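4.3 Recording demonstrations: litter tray task

This section applies to operators recording two-arm demonstrations at the Flemivska bench. Complete the start-up checks in section 4.2 before continuing.

1. Place the litter tray in the centre of the work surface with its slotted edge facing the operator.

2. Fit a fresh bag to the bin and fold the edges of the bag over the rim. Stand the bin to the left of the tray, behind the left arm.

3. Lay the scoop on the surface below the left arm, with its handle pointing towards the bin. Bring both grippers to the tray, keeping the cables clear of the joints.
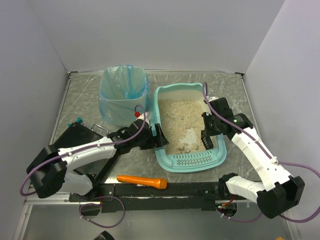
4. Select the Raju profile and enter your operator name. Press Record and wait for the tone before moving either arm.

5. Carry out the task at an even pace. Each demonstration ends when the scoop has been put down and both arms are still.

6. Mark the demonstration as Keep or Discard. Do not delete discarded files.

Caution: Litter dust can collect on the front rail. Stop the arms and brush the rail clean after every 10 demonstrations.

Note: A full set consists of 440 demonstrations marked Keep. Vary the position of the clumped litter between demonstrations. Questions about marking should be sent to Inna Maksymiv.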